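About Mofokeng House Robotics

We began with one arm, one kitchen table and a good deal of tea. Charmaine Swanepoel and Pieter Botha had worked together for years on packing lines, and they kept coming back to the same conversation over lunch, which was how odd it seemed that a machine could stack pallets all night and still be hopeless with a jumper. In the end they handed in their notice (in the same week, to the alarm of both families) and took the lease on the old Mofokeng building, where we still are, up the stairs and past the bicycle shop.

There are more of us these days. Thandeka Chauke looks after the software, Anel Radebe builds the grippers and mends them again, and Sandra Dobson answers the telephone, keeps the diary and knows where everything is. Our main robot is called Eva. The smaller arm next door is Gurnier, named after Pieter's first landlord, and that is a story he will gladly tell you if you have half an hour to spare.

What we care about is household work - clothes, cups, the ordinary things that end up on a table by the end of a day. Cloth is the hard part. It never lies the same way twice, it hides its own corners, and it will happily slide under whatever you were trying to reach. We have been at it a long while now, with 2534 practice runs written up in Thandeka's log, and we are still learning from it.

Our open days

Twice a year, in May and again in the autumn, we open the doors on a Saturday and let people come and see. The first time we put out 32 chairs and thought that was rather hopeful of us, and by the middle of the afternoon people were sitting on the stairs! Since then we have welcomed 400 visitors, from grandparents to very small children with very good questions, and we wouldn't give it up for anything.

The morning is all work at the table, with cloth and crockery and small things to hold. 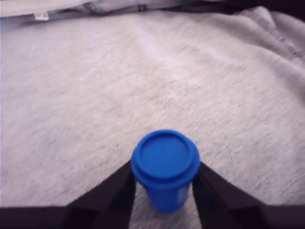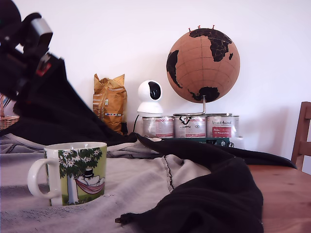
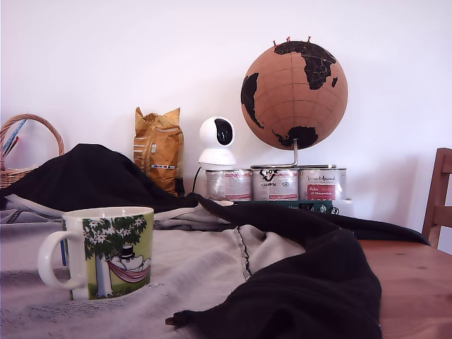
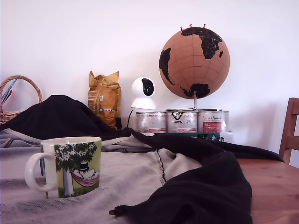 After lunch it is the visitors' turn. Anel sits beside anyone who would like to try driving the arm, and she is wonderfully patient, so please don't be shy about asking. Most people are surprised by how slowly they want to go at first, and then by how quickly they get a feel for it. Children are welcome from any age, though we do ask that under-eights bring a grown-up with them to the controls.

We also run a shorter visit for schools on weekday mornings, which starts at ten and finishes in time for the coach. It was put together with the teachers at Fudine Primary, who told us very kindly that our first version had far too much talking in it, mostly Pieter's. Now the pupils spend most of their time with the robots and write their own instructions for a simple task, and then we all see what Gurnier makes of them.

If you would like to come, do ring or write to Sandra. Open days are free and there is room for 62 people at a time, so it is worth booking early if you are bringing a group. There's a lift at the back of the building, parking behind the bicycle shop, and always a pot of tea on the go in the office.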